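Workshop notes: the Daza gets its center column
9th April
by Joaquín Jara
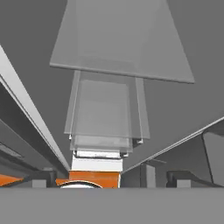
The center column in the simulator, guide plates set to see-through. White block on top of the orange carrier, rails coming in from both sides.

Quick one this time, I have glue on one hand. The Daza sorter is still mostly a computer model but it's getting closer to being a thing you can trip over. The column is drawn. Rails are drawn. The big panel over the top is drawn and will probably change agian, because at 300 mm wide it won't go through the door of the Ermont room without tipping it. Should have measured the door first.

For anyone who missed the November meeting: Daza is our shared bench robot, meant to take mixed screws and fittings out of a hopper and put them in the right bin. Two rails, one carrier, one column in the middle. Control board is the old Wandance one from the shelf, still works, fan is loud.

What got done since last time:

Orange carrier redrawn so it prints in one go. Old version was three pieces and a lot of swearing. Print time is long - leave the machine alone please, even if it looks stuck.

Plates now sit one over the other with a small offset. In the simulator they clear the rails through the full travel. Ran it 100 times overnight, 77 clean. The other 23 all snagged at the same spot on the way back, so I think it's one bad number and not a bad design. Looking at it tonight.

Clips. The little white ones. I want to print a few spares before we fit anything, they're thin and somebody will step on one. Probably me.

Still to do: cut the real rails, find the missing bag of M3 nuts, wire the stop button. The stop button goes on BEFORE the motors get power, no arguing. Henthorpe have the bearings on order for us, no date yet. Parts spend so far is 1034 including the rail stock, leftover receipts go in the tin by the drill press.

If you can help with sanding or know your way around a crimp tool, come by any open evening. Bring your own gloves, the shared pair has gone stiff. Model file is in the shared folder under Daza, column, latest. Please dont save over it - make a copy.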